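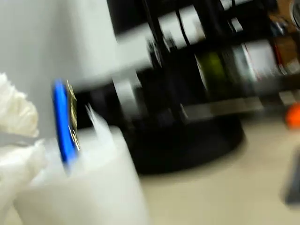 Workshop notebook - 10/29/25
Wall panels for the Collado guest room

Present: L. Gentile, G. Urquijo. Entry written by L. Gentile.

Purpose of the session
To settle the primer and the lettering method for the set of five painted panels to be hung above the bed at Collado. The client has asked that nothing be fixed permanently to the plaster. Stick-on letters were ruled out in July and are not under review.

Panels
All five are stretched cotton, 39 cm on the long side. Panel 4 has a slight twist in the lower bar. It was keyed out and left face down under boards overnight, and it is now acceptable for hanging, although it will go at the end of the row where the lamp does not rake across it.

Primer
Two primers were compared on offcuts: the Bimeck acrylic gesso and the Fondum chalk ground. Each was given 2 coats, sanded lightly between. The Fondum ground gave the flatter surface but pulled the paint in quickly, and the brush dragged on long curves. The Bimeck was slower and showed some brush texture at the edges. G. Urquijo prefers the Fondum for its finish. The undersigned prefers the Bimeck for lettering. It was agreed to use Bimeck on the lettered panels and Fondum on the two plain ones, with a top coat of the same background color over both so that the difference does not show from the doorway.

Lettering
The three initials were drawn at full size on tracing paper and transferred with chalk. The first trial, with tape edges, bled under the tape on the serif of the G. The second trial was painted freehand with a flat brush inside the chalk line and was much cleaner. Tape will be used only for the straight stems. Sealing the tape edge with a thin pass of the background color is still to be tried.

The letter spacing on the drawing is too tight between the second and third initials. Revised drawing to be made before any paint goes on the final panels.

Hanging
The row measures 132 cm between the outer edges of the wall lights. Drundari picture strips were tested on a painted board with panel 4 and held until the following morning. The strips must not go on the wall until the new wall paint has fully cured. G. Urquijo will ask the client when the room was last painted.

Outstanding
Revised drawing - L. Gentile
Tape test on Bimeck offcut - L. Gentile
Background color for the plain panels, second sample, slightly warmer - G. Urquijo
Sand and recoat panel 2, drip on left edge - G. Urquijo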